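Irnencombe Ladies' Pool League - website support
Ticket: entry form for November singles rejects valid players
Status: closed
Opened by: Athina Galanis
Handled by: Mwanahawa Ogola

Problem as reported
Players from the Dramelen club fill in the singles entry form, press Submit and get "Handicap out of range". Four players affected. Madura players can enter without trouble. Entry fee is not taken.

First checks
Tried the form with a test player from each club. Same result as Athina. Cleared the cache, tried a second browser, no change. Attachments on the ticket open normally.

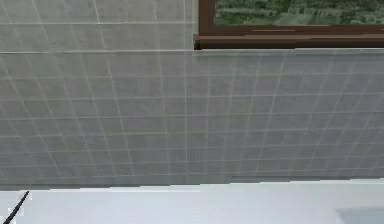 Attachment 1: tiled wall, render

Cause
The form accepts handicaps from 0 to 100. Dramelen moved to the Ragnarsson rating over the summer, and those ratings go up to 2000. The import copied them straight into the handicap field without converting them.

Athina asked if we could just raise the upper limit. I would not do this, as the draw uses the same field to work out starts and the frames would come out wrong. 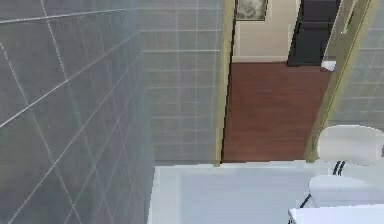
Fix
1. Took a backup of the player table.
2. Added a separate rating field and moved the Dramelen figures into it.
3. Put back last season's handicaps from the old export. About 20 records changed.
4. Switched off the handicap column in the Dramelen import.
5. Ran the test entry again at 16:40. Accepted, confirmation email received.

Follow-up
Athina has asked the four players to enter again. Two new Dramelen members have no handicap from last season, so she will set theirs by hand before the draw. Reopen this ticket if the error comes back.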